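Search this site Enter keywords Go
Reading time: 4 minutes

Clurkcombe Table Sorting Project
Progress report to the Drotular Fund
Prepared by Hendrik Coetzee, 6th August

I said in the March report that I would be plain about what is working and what isn't, so I'll start with the money. We have spent 3948 pounds of the grant. The largest single item was staff time, as planned. The plastic bowls and cups came to far less than we budgeted, and the difference has gone on a second lot of cloths and on printing. I am not convinced the printing was worth it. The picture cards for the sorting tasks looked good at the design stage and have mostly stayed in their box.

The task itself hasn't changed. A few pieces of coloured plastic tableware are put out on a covered table and have to be tidied: cups into bowls, or like with like, depending on the sheet. The application claimed that small sets in strong colours would be easier to work with than a full set of crockery. Tahira Sethi wrote that part and still believes it. I think the evidence is thinner than she does. Small sets are certainly quicker to put out, and that saves the staff time. Whether they make the sorting itself any easier is another question, and our record sheets don't answer it.

Part of the trouble is the sheets. Loubna Tazi went through all 809 that had come back by the end of last month and found that a good many record only "done" or "not done". That tells us very little. A cup can end up in a bowl by luck, and a cup lying on its side is a different problem from one standing up. The old form had no box for either. Loubna's new form asks how each piece was lying at the start, which bowl was used and where any leftover piece was put. It takes longer to fill in and there have been complaints. I would keep it all the same.

The cloth has had more discussion than it deserves. We moved to dark green because the bare tabletop gave a glare, and the bright pieces do show up well against it. On the other hand it rucks up, and nobody has yet agreed whether it should be smoothed between rounds or left as it falls. Celina Śliwiński wants it left, on the grounds that kitchen tables at home are not neat. Kenza Ghoneim wants it clipped down. We have tried neither for long enough to say.
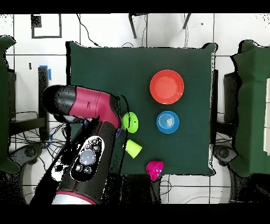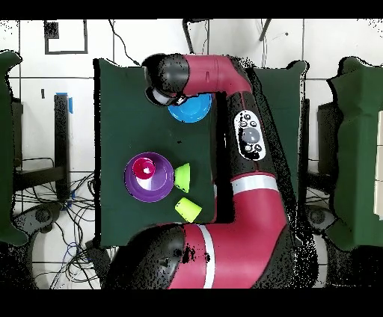
Bowls and lime-green cups on the green cloth, at two different points

The choice of colours is the other thing I would question. Two cups of the same green are useful when the sheet asks for matching. They are a nuisance when it asks for "the green cup", and several of our sheets still do. Kenza has rewritten the wording so that it says "both" or "either", but old copies keep turning up. I have asked for them to be thrown away and will check that it has been done.

We also had two quotes for replacement tableware, one from Böttcher and one from Bavetti. The Bavetti price is lower but only if we take 2000 pieces, and I can't see where we would keep them or what we would do with them. My recommendation is to buy neither this year. The present pieces are perfectly good and a new range would make the earlier sheets hard to compare with the later ones.

On the target of showing "a clear improvement in tidying tasks", I can't report one. The completion figures have gone up since March, but the old form was so loose that I would not put any weight on the rise. Celina feels I am being too hard on it. She may be right, and her own note is attached so that you can read the case from her side.

What we propose for the next period:

- use the new form only, and stop counting the old sheets towards the target
- settle the cloth question by trying it both ways, with the same pieces
- hold up to 4 short review meetings, with Tahira taking the notes
- leave the picture cards alone until someone asks for them

We are not asking for more money. We would like the reporting date put back, so that the next report can rest on the new form alone. Please let me know whether that needs a formal request or whether a reply to this report will do.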